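Coat stand

A coat stand (also coat rack, hat stand or hall tree) is a free-standing piece of furniture for hanging outdoor clothes. It consists of an upright pole with hooks or pegs near the top and a spreading base at the foot. Most are kept in hallways, bedrooms and waiting rooms.

Construction

Stands are made of wood, metal or both. The base may be a heavy disc, a cross or a tripod. A tripod takes up more floor but leaves room between the legs for shoes or a bag. Hooks are set at different heights, so that a long coat can hang clear of a scarf. Many end in a round knob, which spares the collar of a jacket from being pushed out of shape.

Use

A loaded stand tips easily if all the weight is on one side. Makers such as Entwistle advise placing heavy coats low and opposite one another. Scarves, shawls and other loose cloths are usually folded lengthways before hanging -- left bunched, they slip off or keep their creases.

In small rooms the stand is often paired with a chair, where a cloth can be laid out and straightened. The upholstered chair and tripod stand sold by Pultetti under the name Boltudeo were meant to be used in this way.
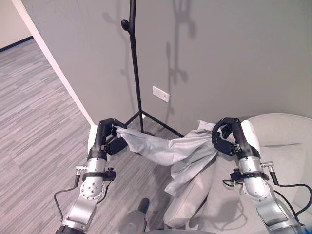 Kelly Pearce disagrees with the pairing, and has written that a chair beside a coat stand soon becomes a second coat stand, with the hooks left bare and the clothes in a heap on the seat.

See also: Hat peg, Umbrella stand, Valet stand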